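I've had the Tunix picking kit from Preltska set up since September, and this page is where I'm dumping the pictures. It's the 1,095 dollar version with two bins in the box, and I bought the longer fingers separately – worth it if your parts are skinny like mine. Setup took me one evening and a lot of coffee.
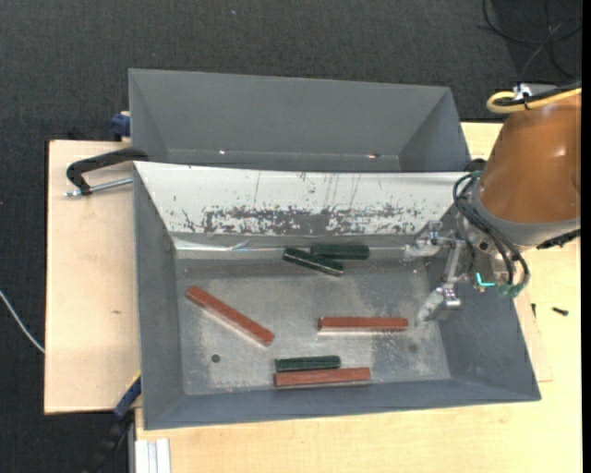 Three brown blocks, three green ones, and the gripper down by the right side of the front bin.

I've logged 2,164 picks so far, most of them on blocks like these. Blocks lying close together are still the hard part, and I had to drop the speed to 20 percent before I trusted it near a wall. Clamp your bins down before you start! The little feet Preltska ships slide all over the place. Next I'm trying the Lamont software on the same kit – pictures when I have them.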